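Shared workshop on Stollgate builds a kitchen for a robot cook

Anyone who has dropped by the Stollgate workshop lately will know that the talk at the tea table is all about breakfast. Thaís Siqueira and Mahnaz Shahbazi have been building a simulated kitchen, stone walls and all, where a robot arm can practice moving food between a frying pan and the countertop without anybody having to sweep up afterward.

The pair started with the room itself, and Mahnaz will happily tell you how long she spent on the stonework (far longer than she meant to!). After that came the pan, the arm and the soft, lumpy food, which has turned out to be the stubborn part – it has to be gripped gently and let go gently, and the first 500 tries were, in Thaís's words, "a very long morning."

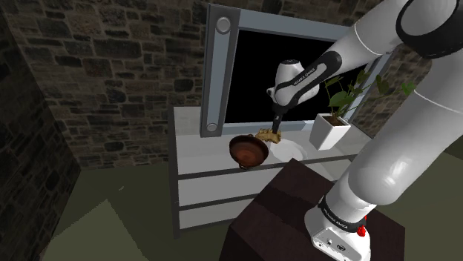
Two views from the simulated kitchen, both with the frying pan on the counter.
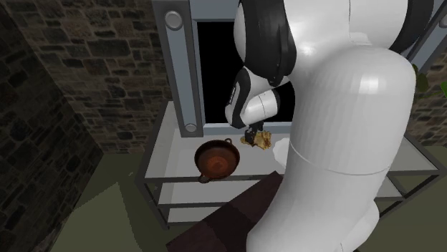 Come and have a go

The project, which goes by the name of Wollska, will be on the big screen at the open evening on 26th March, and visitors are welcome to sit down and steer the arm for themselves. Elsa Hägglund is bringing her old joystick and has promised to show beginners the ropes, so please don't be shy if you have never tried anything like it. Children are welcome too, as long as a grown-up comes along.

Members who would like to help with the next room, planned for May, can leave their name on the sheet by the door or have a word with Mahnaz – she is usually at the back bench, and glad of the company.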